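Notebooks / Cell Practice / Maluvach
Filed under: Rules & Standards, Manipulation, Shop Notes

December, 9:40 a.m.

Packaging task, rules pass. I want the written rules for this cell to match what we do at the table, and right now they don't. The copy in the Greltia folder was written for the old bench and still talks about a fixed fence and a parts feeder. Going through it line by line and marking what stays.

Stays as is:
- Arm speed in any session with a person inside the reach line: 250 mm/s at the tool, no exceptions for "just one quick move."
- One person holds the stop. That person does not also reset the object.
- Hands off the tabletop until the arm is stopped and the person on the stop has said "clear" out loud.

Needs rewriting:
- Section on workpieces. It assumes rigid metal parts. A cardboard box with a hinged lid is a different problem. The lid moves, it can catch a finger of the gripper, and it can spring. Irkex had a line on this in their cell rules that I liked: treat any hinged part as if it is in its worst position until checked. Taking that over nearly word for word.
- Section on cables. Says "route cables away from moving joints." Too vague to check. Proposed: move the arm by hand through the full task range before the first run, watch the cable the whole way, and write down the pose where it comes closest to the workpiece.

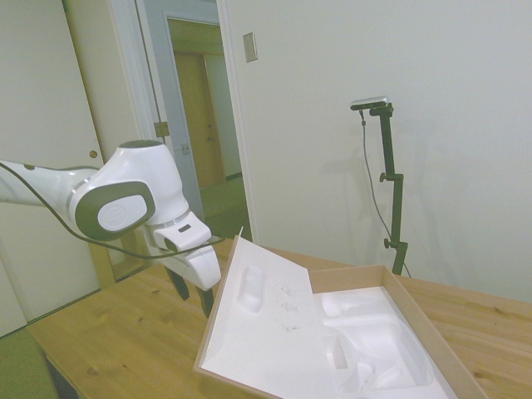 On the cable check, I want it done with the box on the table and the lid open. Doing it over a bare table tells us very little, and the lid adds a lot of height on one side. If the cable touches the lid anywhere in the range, re-tie and start the check over. Don't patch it by telling the planner to stay out of that corner. We did that in the Nartey work and forgot the keep-out existed when the task changed.

10:25 a.m.

Force limits. Old sheet gives one number for everything. I'd like two, one for free motion and one for contact with packaging. Put 37 N down as the contact limit for now, as a trial value for this task only. It is a number for protecting the box and the gripper. It does NOT stand in for the contact limits for people, which come out of the risk assessment and go on their own page. Add that in bold when the sheet is typed up — I have seen the two get mixed up more than once.

Log retention: keep the last 2000 cycles of joint and force data per task, then archive. Last archive from this cell ended at cycle 1299, so start the next block at 1300 and don't reset the counter when the task name changes.

Faults: of the stops in that archive, 489 have no cause entered. That is a records problem and it makes the rest of the log hard to use. New rule: no restart until a cause is entered, even if the cause is "unknown." Unknown is allowed, blank is not.

11:10 a.m.

Start-of-session check, draft for the wall:
1. Stop button pressed and released, arm drops out of run mode and stays out until reset.
2. Payload and tool settings match the gripper that is mounted.
3. Box position and lid angle noted in the log.
4. Table clear of tools, drinks, loose tape.
5. Walking side of the table open. Chairs and bags outside the reach line.
6. Sensor mount hand-tight, then recheck calibration if it moved at all.
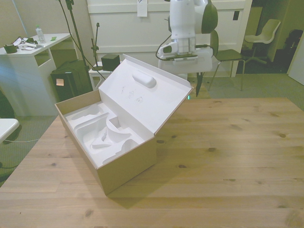
Open box on the table, lid back, insert in place.

Item 5 needs a real line on the floor. At the moment the reach line is something we all carry in our heads and I doubt we'd agree to within a foot. Tape doesn't hold well on carpet, so try the hook-and-loop kind. Measure from the base at full extension with the gripper on, then add the stopping distance. The old sheet measured from the flange, so it comes up short by the length of the gripper.

Item 3: lid angle by eye is fine to start. Three words only — closed, half, back. If results vary a lot within "half" we can get the angle gauge out.

Also want a rule for swapping boxes. Cardboard goes soft at the hinge and a worn lid behaves differently from a new one. Give each box a number on the underside and log it with the run. Retire it when the hinge tears or the lid won't hold its position. Keep one untouched as reference.

Open:
- Does the Maluvach sheet replace the Greltia one or sit on top of it? Prefer replace. Two sheets means people read neither.
- Who can change the force limits. Password is currently the default.
- Where the doors come into it. If one is open, someone can walk in mid-run. A sign may be enough at these speeds but it has to go through the risk assessment first.
- Order the hook-and-loop tape.

Comments (3) | Shares: 2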